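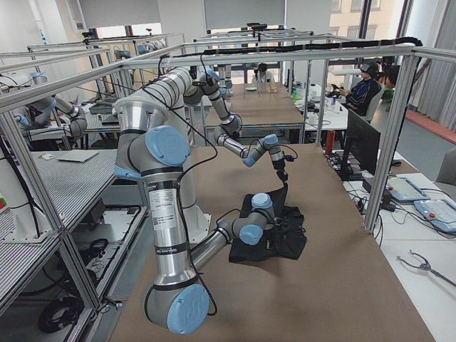

4 January 2022

To the Sillanley Fund, second progress report on the Zivau toll books

You asked for a shorter report this time. I have cut the section on watermarks, which I am told was read by one person, and that person was me.

## Where we are

The Zivau toll books record what the town charged on goods crossing its bridge, mostly salt, hides, wax and cheap woolen cloth. There are 31 surviving volumes. When I wrote to you in July we had transcribed three. We have now done 10, and I would like that number to be admired for a moment before I explain that the plan said 12.

The shortfall comes down to one volume. The clerk who kept the fourth book wrote a small, neat hand up to the spring fair, then either injured himself or changed his habits. From there on the entries slope downhill, the sums stop agreeing with the totals, and a cart of hides is charged twice on facing pages under two spellings of the same driver. I spent five weeks on it. The town apparently spent longer, as a later hand has gone through the whole book adding corrections in the margin, several of them also wrong.

## What the books are telling us

The printed histories of Zivau, such as they are, describe a salt town. The salt is there. But in the volumes read so far, cloth brings in more toll money than salt in every year but two, and most of it arrives in small loads: a bale, half a bale, once "a bundle under the arm, paid nothing, argued long."

A good share of the cloth belongs to one family, Bartoš. They first appear as carters, carrying for others. Within a generation they are paying in their own name, and after that they stop paying at all, having acquired an exemption from the council. By then a Bartoš was sitting on the council. I haven't yet found the grant itself and would not swear to the year, so please don't put it in the newsletter. 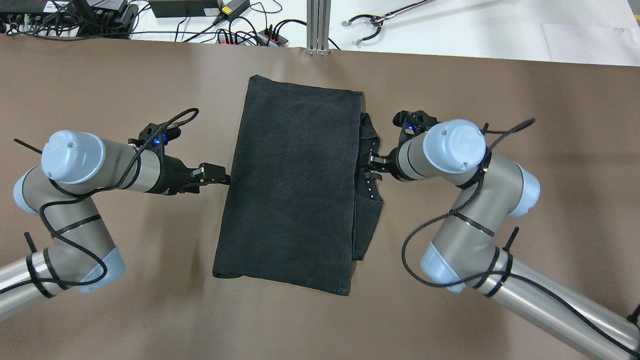
*Black denim pants, folded, on the brown table.*

The wax trade has been a disappointment. I promised you a chapter on it and at present I have a long paragraph. Wax was taxed by weight, the town scales were known to be bad, and the candle makers seem to have sent it over at night.

## Transcription and the index

Each finished volume goes into Pemura, our index of people, goods and places. The search by commodity works well. The search by person works if you already know how the person was spelled that week. I have started joining up the variants by hand, beginning with the carters, who turn up most often. The worst of them, a wax dealer from upriver, has eight spellings, and in one of them he is a woman. That may be his widow. I have left both possibilities open in the notes.

Dates are in better shape. The clerks counted by saints' days and fairs, and the fair moved twice, so everything before the second move has been checked again.

## Money

We have 2000 left in the travel line, and it will all go on the spring visit to the district archive, where the council minutes are. Photography came in under budget. Binding repairs did not, and the two have more or less canceled each other out. The full sheet is attached. The entry marked "string" is really string.

## Before the next report

- Finish volumes 11 to 16. The hands are good in all but one.
- Look for the Bartoš exemption in the council minutes.
- Finish the carters' names in Pemura and open the index to outside readers, with a warning on the front page.
- Decide whether wax is a chapter.

I would also like to move the public talk from spring to fall. The hall in Zivau is free then, and I should know by that point whether the family bought its exemption or simply voted for it. The local history society has asked for slides with large type and has asked me to go easy on the tolls. I have agreed to the large type.

Kristýna Trnka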